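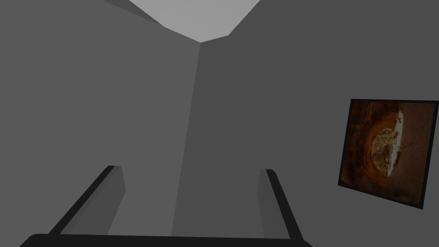

Section 4: Placing and Pairing the Room Sensor

Kęstutis Mockus
February
4 min read

This section covers the Telero room sensor, which reports temperature and humidity to the Gernulo heating controller. Complete Section 3 (controller wiring) before you start. The controller must be powered and showing the home screen.

4.1 Choosing a position

1. Select an interior wall in the room used most often.
2. Mark a point 55 inches above the finished floor.
3. Check that the point is at least 47 inches from any radiator, supply vent or exterior door.
4. Check the wall for sun in the morning and again in the late afternoon. Direct sun on the housing raises the reading and shuts the heating off early.

Note: Do not mount the sensor inside a closet, behind a curtain or above a television.

4.2 Fixing the backplate

1. Press the release tab on the lower edge and pull the front cover toward you.
2. Hold the backplate level and mark both screw holes.
3. Drill and insert the supplied anchors. On solid timber, omit the anchors.
4. Tighten the screws by hand. Overtightening bows the plate and the cover will not latch.

CAUTION: Check for hidden cables and pipes before drilling.
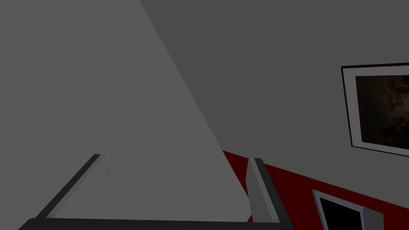
4.3 Pairing

1. Insert two AA alkaline cells. Rechargeable cells are not supported - their lower voltage triggers the battery warning.
2. On the controller, open Settings, then Devices, then Add.
3. Hold the sensor button for five seconds until the light blinks green.
4. Wait for the controller to list the sensor, then press Accept.
5. Assign a room name and press Save.

If error 501 appears, the controller has timed out. Remove the cells, wait one minute and repeat from step 1. If the error returns, pair the sensor next to the controller and then move it to the backplate.

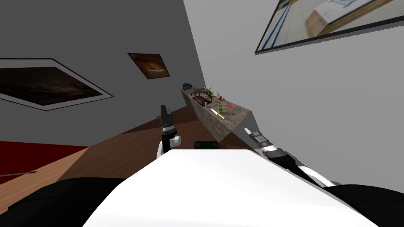 4.4 Setting the offset

1. Leave the sensor in place with the cover closed for 62 minutes.
2. Compare the displayed value with a reference thermometer held at the same height.
3. Enter the difference under Settings, Devices, Offset.

Note: Systems fitted with a Skultomier relay apply their own offset. Set the sensor offset to zero on these systems.

Continue to Section 5 to create a heating schedule.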